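Nemlow open day: progress report to the Jilmont fund
29 Dec 2025

Hello Corinne,

You asked for a few pages on how the November open day went and where your money has got to. You'll get a few paragraphs, as I've got the accounts to finish too!

We had 99 people through the door at Reden, which beat last year and very nearly beat the biscuits. Most came from the recycling firms along the Parsons road, plus a school group who asked much harder questions than the grown-ups did (one girl wanted to know what the arms do about a bottle with the lid missing, and I had to go and find somebody who knew).

The bottle bench was the one everybody crowded round. We ran it in 13 short sessions, with me doing the talking, and I'd lost my voice by the tea break. People loved being close enough to follow the grippers, and quite a few came back for a second go. 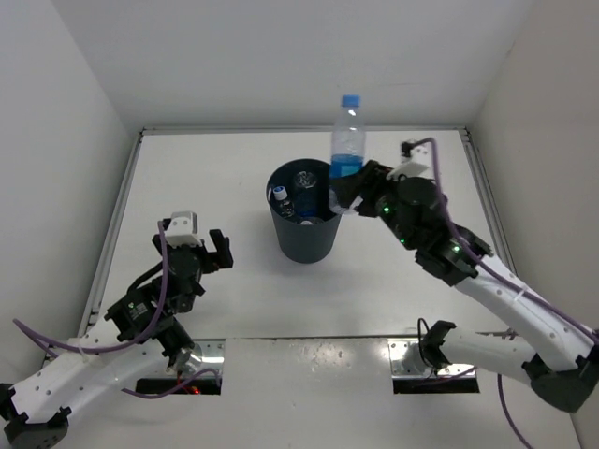 Bottle bench, Reden: the right arm with a blue-capped bottle at the rim of the bin.

On the money side, we've spent 3,066 pounds of the grant so far. The biggest chunk went on spare gripper fingers and getting the bench moved over from Nemlow, and the rest was printing, the hall and a van. I'd like to keep 2,000 pounds back for the spring visit if you're happy with that. Could you let me know before I book the hall?

Two things to put right. The sound was poor at the back, so we need a proper microphone, and the sign-up sheet ran out of lines, which means I've got phone numbers up the margins that I'm still trying to read. Parsons have asked for a visit of their own and I've said yes in principle.

Receipts to follow in the post.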